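Gripper comparison, progress report to Honitell
August 2021
Prepared by Branislav Zeman

We've had a really good stretch! Both grippers, the Sirkia and the Matheson, are now running on the same arm with the same controller, so for the first time we can compare them fairly. Zdeňka Baláž finished the fruit task in the kitchen bay, and it has taught us more than the block stacking we did in February.

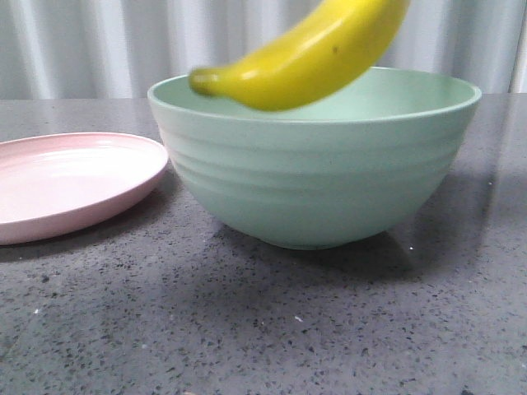
The Sirkia completed 1,171 of its planned moves before we swapped the pads. Its softer fingers cope well with curved shapes, though they still let go a bit late. The Matheson is quicker but needs its force limit set by hand, and we've only done 200 runs with it so far. I'd like to get that to 1,000 before we say which one we prefer. 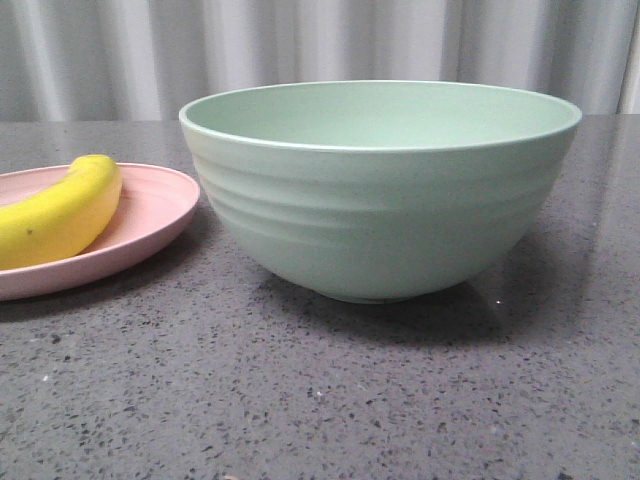
Fruit task, side camera: banana on the pink plate, green bowl empty.

Still to do: retune the release timing, and repeat the low-light set with the second camera. Zdeňka has 78 of those logged already and is keen to keep going.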